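4.2 House rules for the simulated cell

We came to rules late in this project, and I'll admit I was the one dragging my feet. Latrice Obi kept asking me how a reader at Palstead would know which of our runs counted, and I kept saying "well, I know!" (that went over about as well as you'd expect). So in May we sat down and wrote a practice sheet, and everything reported in this section follows it.

The sheet has four rules. Every trial starts from a saved layout, the fixture is never nudged by hand once a batch is running, a failed trial stays in the log, and any change to the gripper model gets a new version number. A batch is 100 trials, no stopping early when the numbers look good. Delwyn Ashby reads the log for each batch before I'm allowed anywhere near a plot.

We also keep two renders with each layout file, and I've found them quicker to check than the coordinates (Figure 4).

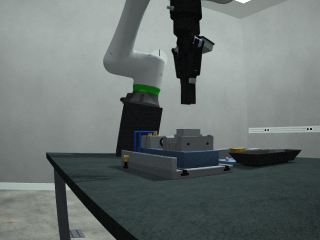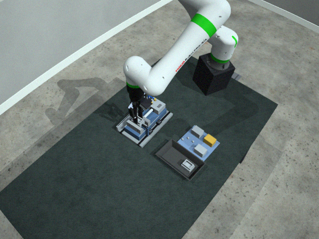

Figure 4. Simulated cell with robot arm, gripper, fixture and parts tray.

The rule that hurt most was the third one. My old habit was to rerun anything that crashed and forget about it, and I suspect plenty of us do the same! Once the failures stayed in, our early Usier results looked a good deal worse, and we've reported them that way in Section 5.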